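Wunbridge trial, notebook, Friday, August

Third morning with the Gotero package. Writing this up before the call with Hartmut Sperling at two, because I know I'll come off that call in a better mood than the facts deserve. He is a good salesman and I have bought things from good salesmen before.

What they're offering, for anyone who picks this up cold: a simulation subscription with a set of ready-made tasks (peg and hole, tile pick, a few stacking ones), a trainer that learns from demonstrations, and what the brochure calls a transfer guarantee. Janelle has read the small print on the guarantee. It covers their arm, in their cell, with their parts. We have a different arm and a lot of different parts, so I am treating the guarantee as decoration.

Setup was easier than I feared. Elīna had it running on the old Edix workstation before lunch on day one, and the licence server only sulked once. Credit where it's due. The manual is poor: two different pages give two different meanings for "settle", and the index sends you to neither.

Peg task first, as it's the nearest to what we'd be paying for.
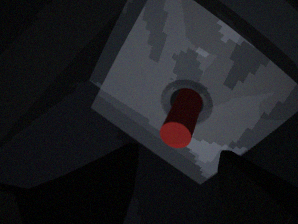 My main worry is contact. Every simulator I've used is happy to tell you a part has gone in when in real life it would be jammed at a slant with someone swearing at it. I asked the support desk what clearance the stock hole is modelled with and got a link to the brochure. Asked again and got a ticket number, 1,711, and nothing since. Without that figure a success rate means very little to me. You could open the hole up to the size of a teacup and score beautifully.

The second thing is friction. There's one slider for the whole world. Birutė pointed out that our pins are ground and our housings are cast, and the two don't behave at all alike when they rub. You can apparently set it per part by editing a text file, but it isn't supported and the file is overwritten each time the software updates. She has started keeping a copy in her own folder, and I don't want us paying for something that works like that.

Views: the close one is grainy and dark at the default settings. Elīna thinks the grain is deliberate, to stop the trainer leaning on a clean picture. Could be. I'd like to be able to switch it off and compare, and so far I haven't found the switch. Lighting can be varied between runs, but the range is given as "low / natural / high" with no numbers against any of them.

Moved on to the tile task, mostly because Ilze wanted to know whether the wide view is any use for spotting bad approaches.
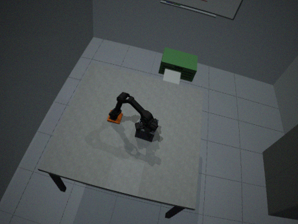 She thinks it is, and I half agree. You can follow the elbow from there, and that is where our own arm gets into trouble, swinging up when it should tuck in. What you can't judge from it is the last bit of the descent, with the gripper between you and the tile. For that you need the close view, and then you're back to the grain. Playing both side by side needs the higher tier. Naturally.

I'd also say the room is far too tidy to teach anything about ours. Our bench has a vice on it, a coil of air line, and whatever Lukoševičius's people left behind when they came to look at the extractor. Hartmut says clutter can be added "from the library". The library is a separate purchase. I did ask him to send a list of what's in it.

Demonstrations: the plan asks for 300 per task before the trainer is meant to be any good. Janelle did a batch with the hand controller and says her wrist was complaining well before she stopped. The controller is light and fairly pleasant, but there's a lag between moving it and the arm following, and you start to lead it without noticing. If people lead it, the trainer learns from people who are leading it. I don't know how much that matters. I'd want to see it tested before we put a whole week of somebody's time in.

To raise at two:

Clearance on the stock hole, in millimetres, in writing.
Friction per part, supported properly, kept through updates.
Whether the grain can be turned off.
Cost of the clutter library, and can we bring our own shapes in.
Any customer with an arm that isn't theirs. Would like to talk to one without Hartmut on the line.

Ilze is keener than I am and thinks it would save us a month on the new fixture. She may be right about the month. I'd still want the real pins in the real housings next to it before signing, and she's agreed to set out a tray of them on Bench 2 – the worn ones as well as the good ones.

Leave the workstation on over the weekend please, Elīna has a run going.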